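Nistton opens practice center for surgical suturing in Arkden

ARKDEN, May — Nistton, a company for surgical training, has opened a new practice center in Arkden. Surgeons and residents can come there to learn the suturing of soft tissue with fine instruments before they do it in the operating room.

The center has 18 practice stations and a floor area of 3,230 square feet. In the first year it will receive 450 participants from hospitals in Arkden and Skyrme. Each participant works with an experienced teacher and receives written comments on needle handling, knot tying and care of the tissue.

"A knot looks like a small thing, but it must hold and it must not tear the tissue," said Ewurabena Arthur, director of training at Nistton. "In our courses the people repeat it many times, slowly, until the hand is quiet."

The basic course begins with the position of the instrument tip close to the tissue. Participants learn how to keep the jaw near the knot and how to continue when blood covers a part of the field.
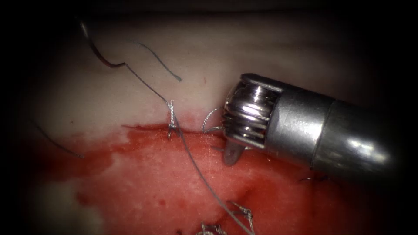

Courses and registration

The basic course takes two days, and the advanced course takes four. Both are given in small groups, from 8 a.m. to 4 p.m. Nistton also gives access to Mesov, its library of over 3,000 teaching videos, for the full time of the course.

Registration is open now at the Nistton office in Arkden. Hospitals that want to send a group should write to the training department.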